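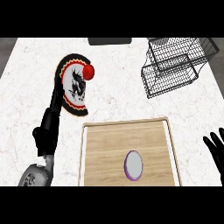
Vavora Tableware Listings

README and data card, last edited Fri 27 November

What is in it

2376 secondhand listings for plates, trays, bowls, baskets and other table goods, copied from the Vavora resale board before it closed. One row per listing. The text is the seller's own, typos included. Prices are asking prices. We have no sale prices, and I would be suspicious of anyone who claims to have them for this board, which never recorded a sale.

Fields

listing_id -- assigned by us, means nothing
title -- as typed
body -- as typed, line breaks removed
category -- one of 12, picked by the seller from a menu
size_in -- inches, one number, see below
ask_usd -- asking price in US dollars
maker_claimed -- what the seller says the maker is
town -- Batach or Tejada, the only places the board served

Why I would be careful with it

The dataset has been passed around as a "price guide." It is no such thing. An asking price tells you what a person hoped for on the day they cleaned out a cupboard. Many listings were posted, taken down and posted again at a lower price, and we kept every version. If you average the prices you will count the hopeful sellers more than once. A shared title and town will catch most repeats but will also merge listings that have nothing to do with each other ("nice plate" is a very common title).

The maker_claimed column deserves even less trust. Sellers wrote Provton on almost anything with a blue rim. We asked for pictures of the marks on the back and got too few to be of use. Treat the column as a record of what people believe about their dishes. For that purpose it's pretty good.

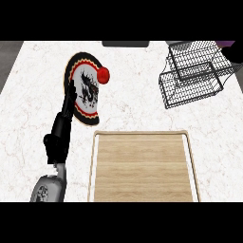
Size is the field we get the most mail about, and the complaints are fair. The Vavora form had one box for it, labeled "size," with no word on what to measure. For a round plate that mostly works, as people give the distance across. A rectangular tray like the wooden one lying flat to the right of the plate has a length and a width, and the form took only one of them. A basket has a height as well. Sellers of trays usually seem to have typed the longer side, going by the listings where the body text gives both, but I would not build anything on that guess. Version 2 leaves size_in exactly as it was entered. Version 1 tried to fix it and made it worse.

Known problems

Category is unreliable for wire goods, which turn up under "baskets," "kitchen" and "other" with no pattern I can find.
Prices of zero mean "free" in one listing and "make an offer" in the next.
Tejada is badly underrepresented. The board opened there in February, long after Batach, and closed before it caught on.
There are 2 rows with no body text at all. They were like that on the board.

Uses we can stand behind

Studying how people describe household goods they want to get rid of. Testing spelling correction on short, careless text. Teaching a class on how messy a small table can be.

Uses we can't

Valuing an estate. Insurance claims. Any chart with the word "market" in the title.

Changes

Version 2: restored original sizes, dropped the "estimated value" column, put the seller typos back.
Version 1: first release. Please delete it if you still have a copy.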